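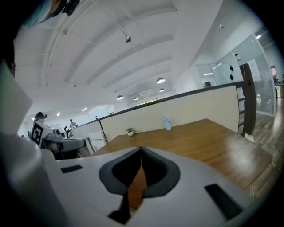

June 24, 2023 -- The folks at Gratska opened their doors to the neighborhood this month, and it was a lovely way to spend an afternoon, even for those of us who only came along for the cookies. In all, 48 visitors signed the guest book, up from a much smaller turnout at the first open day in February.

The hosts showed how they teach robots everyday chores by having a person do the work first, with a gripper held in the hand. Guests were welcome to try it for themselves on the long wooden table, under those pretty arched ceilings, and there was a good deal of laughing as people got used to picking things up with two soft fingers in place of their own five (it is harder than it looks, and the younger guests were much better at it!).

Gratska and its partner Daltano have recorded 1267 of these short practice runs so far, and they hope to keep going through the fall. A talk on the Tunex project, planned for 20 minutes, ran well past that -- there were so many good questions about safety, cost and whether a robot will ever fold a fitted sheet.

Two more open days are planned before the end of the year. Admission is free, and sign-up sheets are at the front desk of the Ortner building.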